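Rui Cordeiro
Our stone countertop is finally paid off, so I'm posting the numbers for anyone pricing one. Total was $2915 installed. The slab was $200 more than the one we first picked.

The quote from Ustow left out the sink cutout. Ask for that in writing. Pridside included it but couldn't start until December.
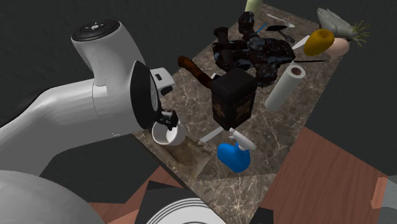

White mug on brown and beige veined marble.

Sealing: I do it twice a year. Wipe it on, wait, wipe it off. Lemon juice and vinegar will etch marble with or without sealer.

Old laminate went to the Babalola yard. They took all 53 pounds of it and didn't charge.

Someone asked about the backsplash. We kept the old tile and ran a new bead of caulk. Will post the color name when I find the tube.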